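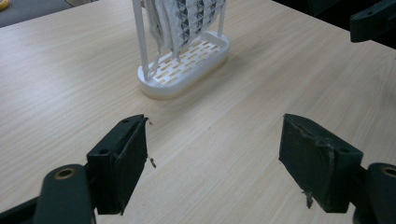 A patterned cloth on the white drying rack, with the two gripper fingers in front.

I stopped by the Melen linen service on Gill Street one morning in February (coffee in hand, hair still wet) to see what the new folding and hanging program has done to the place, and I came away with more to chew on than I expected!

Melen handles tablecloths, towels and napkins for small hotels, 2492 pieces in a normal week. Last fall it signed up with Codetora, the automation company out in Eltura, to hand off the dullest part of the job, which is picking cloth off a rack and passing it along. Before any arm does that by itself, people have to show it how. So two of the regular crew now spend part of each shift at a table with hand-held grippers, lifting cloth on and off a little rack, over and over. The target is 252 runs a day between them.

I asked what that's like. One woman with years on the pressing line told me her shoulders feel better and her patience feels worse – you have to move slower than you want to, and the grippers don't pinch the way fingers do. Her coworker likes it fine, mostly because he gets to sit down.

The pay question is the one everybody brought up with me. Table time counts at the regular rate for now, and the crew would like it higher, seeing as it's their know-how going into the thing. Management says all 24 jobs are safe through the trial. A few folks wanted that in writing, and I'm told a letter is coming before the spring rush.

I'll go back once the first arm is on the floor.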